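Plemlow gripper

The Plemlow gripper is a hand-held two-jaw gripping tool developed in a shared workshop at Bumau. It has no motor. The operator supplies the force, the aim and most of the complaining, and the linkage does the rest. The tool was conceived as the first half of a household tidying robot, the second half of which has been expected for several winters.

Background

The Bumau workshop occupies the rear of a former upholstery business and is open to anyone who pays the monthly fee and sweeps up. In January, Fadime Polat and Ryszard Adamczyk proposed a machine that would pick litter off a kitchen floor and put it in a basket. Their first plan called for a wheeled base, a lifting column and an arm. The column was built. It leaned, and was later cut up for shelf brackets, in which role it has performed well.

Adamczyk then argued that the jaws should be worked out by hand before anything was paid to move them. The resulting tool was named after Plemlow, the street where he had parked during the discussion and received a ticket.

Design

Each jaw is a flat link carried on two pins and ending in a short finger. A ribbed pad lines the inner side of the finger. The ribs were Polat's contribution and replaced a smooth pad that let go of anything shinier than a potato. Early pads were cast in a baking tray, and the tray is still listed among the workshop's equipment.

The printed parts of the first usable pair weighed 281 grams, a figure recorded on the workshop whiteboard and never erased, though the parts have been redrawn several times since. Later versions have openings in the jaw bodies to save material. Pin fit remains the most common fault. A pin that turns freely on the bench tends to bind once dust gets into the joint, and the build notes recommend a dry brush and patience, in that order.

Use

The standard exercise at Bumau is known as the basket run. Small pieces of household trash are moved one at a time into or out of a plastic basket, and dropped pieces are charged to the operator. Boxes are considered easy. Crumpled clear film is considered character-building, as it folds away from the pads and offers very little to close on.

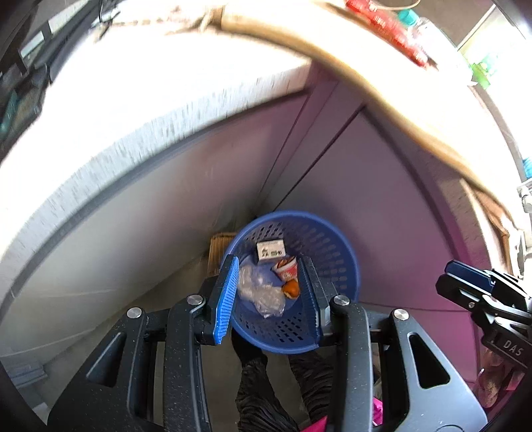 Analyn Policarpio has objected that the basket run flatters the tool. In her view a person's wrist corrects for bad jaw geometry without being asked, and a design that scores well in the hand may be hopeless on an arm. She has proposed that every run be repeated with the wrist strapped to a board. The proposal was adopted, tried for one evening and filed.

A log of the runs is kept in a school exercise book. It lists 1473 attempts, of which the first 70 were made with the pads glued on upside down. Adamczyk holds that these should count. The entry for Sat 14 February consists of the word "film" and an underline.

Motorized version

A powered variant, the Watkins, was begun by Eifion Owen using the same links and a single servo. It closes firmly and opens when it feels ready. Owen attributes this to the wiring, Polat to Owen. Work on it has been suspended pending a new power supply.

See also

Stuselau arm
Basket run
Parallel linkage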